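Tidotow Teach Station

Teleoperation and hand guiding for two-finger arms, with a simulator included

Product code: TTS-16
Sold by: Prelow
Status: shipping from July 23, 2026

Overview

The Tidotow Teach Station lets one person show a task to a robot arm and save each attempt as a demonstration. You can drive the arm from the desk with the hand controller, or take hold of the wrist and move it yourself. Both methods write the same file format, so demonstrations from the two can go into one training set.

The station is made for labs and small automation shops that already own an arm with a parallel or linkage gripper. It does not include an arm. It does include a simulator licence, and the hand controller drives the simulated arm with the same mapping as the real one.

What's in the box

Hand controller with trigger and clutch button
Desk cradle for the controller
Wrist handle for hand guiding, with mounting ring and four screws
Foot pedal (start, stop, discard)
Station computer with Hokum software installed
Power supply and lead
Two network cables
Printed setup sheet

Showing a task by remote control

Hold the clutch button and the arm follows your hand. Let go and the arm stays where it is, and you can bring your hand back to a comfortable spot before carrying on. Motion scaling is set in Hokum from 1:1 down to 1:4. Most operators use 1:1 to get close to the object and 1:3 for the last bit of travel.

The trigger controls the gripper opening and is proportional. It reports 255 positions from fully open to fully closed. If your gripper only supports open and close, Hokum can set a threshold and treat the trigger as a switch.

Press the left side of the pedal to start recording and again to stop. The right side discards the last attempt. Discarded attempts go to a holding folder and are deleted when you close the session.

Showing a task by hand

Fit the wrist handle between the arm flange and the gripper. Squeeze the handle to release the arm and move it through the task. The gripper opens and closes with a thumb slider on the handle.

Hand guiding needs an arm that supports gravity compensation. Check the compatibility list before ordering. The handle adds 200 grams at the wrist, and this figure has to be entered in the arm's payload settings or the arm will sag when released.

Hands and forearms will show up in any fixed camera pointed at the work area. If your training method uses those images, record by remote control or replay the hand-guided path afterwards and record the images on the replay. Hokum has a replay button for this in the session window.

Practising and recording in the simulator

The simulator ships with the Foley object library. It covers produce, bones and skulls, kitchenware, tools and plain blocks, and objects from different groups can be loaded together. You can also import your own meshes.

The wrist view shows what the gripper's own camera would see. At close range a large object can fill a good part of it, so line up on the section you intend to grip. With a tusked skull, the nearer tusk can sit between the two fingertips while most of the skull is well above them.
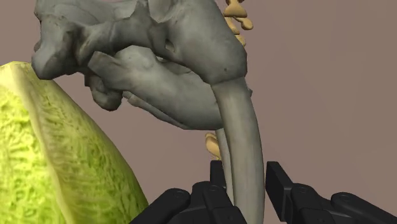
Recording a first session

1. Connect the station computer to the arm controller, or select Simulator on the start page.

2. Choose the gripper model and run the open/close check.

3. Name the task. Use the same name each time or Hokum will create a new set.

4. Set the start pose. The arm returns to it between attempts.

5. Record three practice attempts and play them back. Look for long pauses and for clutch releases near the object.

6. Discard the practice attempts and record the real ones.

7. Export the set.

For a single pick and place, allow some 15 minutes to get used to the clutch before step 6.

Specifications

Controller tracking: wired, six axes
Trigger resolution: 255 positions
Motion scaling: 1:1 to 1:4
Camera inputs: up to four
Wrist handle weight: 200 g
Internal memory: 16 GB
Export: joint positions, gripper position, camera images, time stamps
Arm connection: Ethernet

Limits

The controller gives no force feedback. Operators judge contact from the camera views and from the gripper current shown at the bottom of the session window.

One arm per station. Two stations can be linked for two-arm work, but each needs its own operator.

The foot pedal is not an emergency stop. Keep the arm's own stop within reach at all times.

Simulated demonstrations carry the friction and mass values set in the library. Change these to suit your own parts before recording anything you plan to use on a real arm.

Spares and accessories

Spare wrist handle ring
Spare foot pedal
Controller lead, long
Second camera bracket

Support

Setup help is included for the first year. Write to Marleny Henao at the Prelow service desk with your serial number, arm model and Hokum version. Please attach the session log if the fault happened during recording. Calibration returns go to the same desk, and the hand controller should be sent in its cradle.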